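# Wolde: two hand-held grippers and a small data set from a shared workshop

Last updated: 2024-11-15

Wolde is a build of two hand-held grippers, put together at the Ostamholm shared workshop, plus the recordings made with them. You carry the gripper yourself and do the task at arm's length, and the recording is later used to train a robot arm to do the same thing. The arm side of the project is called Vakex and has its own README. This one covers the grippers and the data.

Maintainer: Tiruwork Teshome

## What is in the repository

- `cad/` – housing, finger mounts, marker cube
- `firmware/` – trigger and logging code
- `data/` – 1334 recorded episodes, one folder each
- `tools/` – calibration, time sync, and the face-blurring script

## The grippers

Both grippers use the same housing design. The fingers are curved and black, with a dotted texture on the inner side for hold. Early fingers had no texture and small glass or plastic parts slid out of them. Do not sand the dots when you clean up a print.

The marker cube sits on top. It has to be square to the housing. If it leans, the pose estimate is off and the calibration tool will not warn you. Put a small machinist's square against it before you tighten the screws. I use thread lock on these and nowhere else.

Pads are self-adhesive and can be replaced with anything of similar thickness. The cable clips came from Bikico and are a bit tight for thicker cable.

## Tasks

All episodes are pick and place with small objects around the workshop lockers: vials, lidded containers, and a few odds and ends from the parts bins. Most episodes have one person working and a second person close by with the other gripper. Views overlap, and people are often in them.

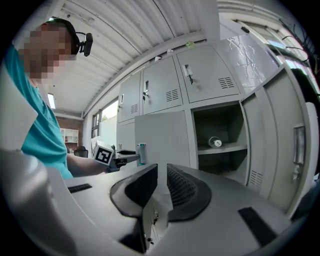 *Reaching for a vial at the lockers, seen from the second gripper. Face blurred.*

Clear vials are the hardest objects in the set. Depth from the wide-angle view is poor on them and the fingers often close a little early or a little high. Episodes where the vial tipped over are kept and marked `fail` in the label file.

## Recording

1. Charge both grippers and wait for the clocks to sync.
2. Run `tools/calibrate` and move each cube slowly through the view.
3. Start the head camera first, then the grippers.
4. Hold still for 4 seconds at the start and at the end.
5. Write the object name in the log before the next episode.

An episode usually lasts about 18 seconds. Longer ones are not trimmed.

## Known problems

- Daylight from the windows washes out the marker on some afternoons. Drop frames where the tracker confidence is low.
- Locker doors are not always in the same position from one episode to the next. Door state is not labeled.
- Episodes recorded before March use the old finger mount and need the old offset file.
- The blur script sometimes blurs more than the face. I have left those as they are.

## Use

Code and CAD are free to use and change. The recordings are for research and hobby use – please do not try to identify anyone in them.

## Comments

**lathe_and_later:** Printed the housing in PETG and it came out fine. The trigger spring pocket was tight, so I opened it up a little with a file.

**mwk:** Is the old offset file still in the repo? I can't find it under tools.

**Tiruwork Teshome:** It is in `data/legacy`. I will add the path to the README.

**osprey22:** Used the vial episodes for a grasp test. The `fail` labels saved me a lot of time, thanks.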